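FOR IMMEDIATE RELEASE
12/4/21

Skenine Puts a Plain White Work Surface on Sale, and Asks Buyers to Doubt It

BRAROMDALE -- Skenine today began selling the Flenditz, a flat, pale work board for people who sort, pick and arrange small things at a table. The company would like to be clear about what it is. It is a board. It will not make anyone tidier, calmer or more creative, and Skenine has asked its dealers to stop saying so.

The case for a pale surface is simple enough. Small parts are easier to find when there is no wood grain or pattern behind them. Whether that is worth $300 is a fair question, and Skenine expects to hear it often.

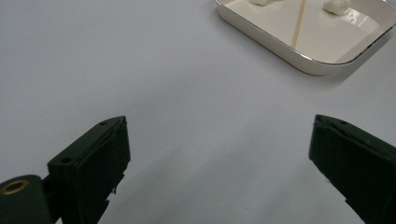

Photo: Skenine press office. Free to use with credit.

The matte face was picked over a glossy one after 534 people replied to a survey of Gazi customers. Most said they disliked glare. Surveys of this kind tend to flatter whoever is paying for them, and this one was paid for by Skenine, so the company suggests that buyers look at a board under their own lights before they order.

Earlier literature for the Gazi line claimed that a white surface "cuts sorting time in half." Skenine has looked for the source of that claim and can't find one. It does not appear on the Flenditz box.

Small loose items are still best kept in a shallow tray with a raised rim, set on top of the board.

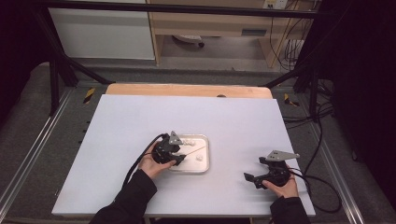 A tray costs very little and most households already own one, which is why Skenine is not selling a matching model. Dealers asked for one. They also asked for a carrying case, a range of colors and a "pro" edition, and the company could not see who any of those would help.

The first run is almost 3724 boards, sold through the Braromdale showroom and by mail. Each comes with a 2-year warranty against warping. Stains are not covered -- pale surfaces show them, and no finish Skenine has tried changes that.

Boards returned unused within the warranty period will be refunded in full, less postage. Orders placed now will ship in January.

Press contact: Skenine Press Office, Braromdale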